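[muli-hardware] Re: pads slipping on the small fittings
From: Nassoro Odera
To: muli-hardware list
Date: August 2018

Oduor Rashidi wrote:
> Left unit on the Muli pair is dropping the short fittings again. Long
> pipe is fine, it's just the couplers. Changed the pads in December so I
> don't think they're worn out?? Jaws close all the way, looks square to
> me, but there's play if you wiggle the tips. Is this the screws or do I
> order new pads from Torkix? Also what torque are you using, the sheet
> taped up in the Zostalari room has two numbers on it.

Hi Oduor, all,

Quick one before I have to run. It's the screws, almost for sure. Had the same thing on ours, play at the tips and couplers rolling out, and I wasted a morning on pads first.

What I did:

Jaws open, power off at the base if yours is on the motor mount. Wiggle each linkage arm on its own, the outer ones first. One will feel sloppier than the rest. Ours was inner left. Back that screw all the way out, clean the old threadlocker off, fresh drop, back in snug. Then a quarter turn back if the arm binds. It should fall open under its own weight, no more than that. Leave it 2 hours before you load it, I know the bottle says less.

Ignore both numbers on the sheet. One is for the old steel arms and the other one I have no idea. Go by feel untill Jemus sends the new drawing.

Pads: don't order yet. Wipe them with alcohol, let them dry, and look at the ridges with a flashlight. If they are still standing up they're fine. If the middle rows have gone shiny then yes, swap, and do both sides at once, one old one new grips crooked and you'll be chasing it for a week.
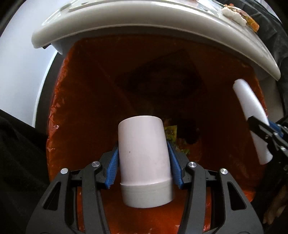
Coupler in the blue pads, second unit on the long pipe.

Grip height matters more than I thought on these. You want the pads up on the plain part with the collar hanging below them. If you grab across the collar the wide bit takes all the pressure and the rest just rocks. A bit of lean is OK. If it leans more when you squeeze harder, one jaw is ahead of the other and you need to go back to the linkage.

Test I use for signing it off: short coupler, close, hold 90 seconds, turn the wrist over both ways, open. 15 times. No drops or it goes back on the bench. Boring but it catches the loose arm every time. Ours was at 1,309 cycles on the counter when the slop showed up so I'd check the screws well before that, say every 500 or whenever you clean the pads.

Do the other unit too while the threadlocker is out. The long pipe hides it, there's so much more to hold on to that you won't notice play until its bad.

Spare screws are in the drawer under the Jemus box, the bag marked M3 short. NOT the ones in the film can, those bottom out and you get a jaw that feels tight and isn't.

Can you post back which arm it was? If it's inner left on yours as well I want to bring it up with Torkix. And somebody please take that sheet down.

Nassoro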